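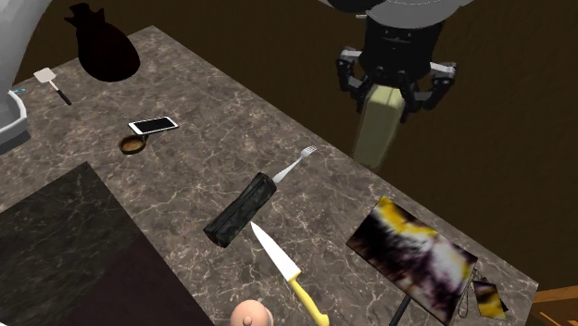 Jultholm, 13 Nov 2022

4 min read

Woke at ten with glitter in one ear. The premiere of Mumgate was last night and I am too old for premieres, or at least for the kind where they seat the press behind a pillar and feed us one olive each.

For anyone reading this diary for the first time (hello, Mother), Mumgate is the six-part drama about a school bake sale that ends in a court case. Ileana Moldovan plays the mother who bought the cake and said she'd made it. I have now seen the first two parts twice, once with a headache, and she is very good in it. She was also very good on the carpet, where she wore a green suit with pockets and kept both hands in them for every single photograph. The photographers shouted at her to take them out. She smiled and pushed them in deeper.

My editor wanted 400 words on what everybody had on. I sent 300 on the suit and 100 on the weather. She wrote back "gowns?" and I have not replied.

There were gowns. Floarea Gavrilă came in the silver Mocanu that's been promised since September, with a train so long that it was still getting out of the car when she was giving her second interview. Somebody from the label told me it has 4,000 beads, all sewn by hand. I asked whose hand and he went to look for a drink. Bogdan Radu stepped on the train outside the coat check and lost it - the train, I mean, though his temper went soon after. They used to be married on television and I think some of it stuck.

I should put down the business with Brayan Betancur while I still remember it. He arrived in what I'd have called a bathrobe. It was tied at the waist, it was toweling, and it had a hood. His publicist, Kurniawati Menon, who has never once raised her voice in my hearing, explained softly that it was an evening coat and cost 975. I wrote down 975 and forgot to ask 975 what. By the time the lights went down three other men had told me they wished they'd thought of it. By the party two of them had taken off their ties.

The party was paid for by Wasteo, the sponsor, who make bins. I have been to parties paid for by vodka, by a bank and by a small airline, and the bins people were the nicest of the lot. They gave every guest a tote bag with a smaller tote bag in it. They also stayed to the end and danced, badly, with the caterers.

Left at one. Shared a cab with a woman who reviews perfume and says she can't smell anything since spring. She's keeping up the column from memory.

Today: washed hair, found more glitter. 78 messages on the phone, nearly all about the bathrobe. One from Kurniawati, asking very kindly whether I could say "coat." One from my mother asking whether Ileana Moldovan was cold, with her hands like that. Must answer both, and the gowns email, and find out where my other shoe went. It was the left one and I liked it.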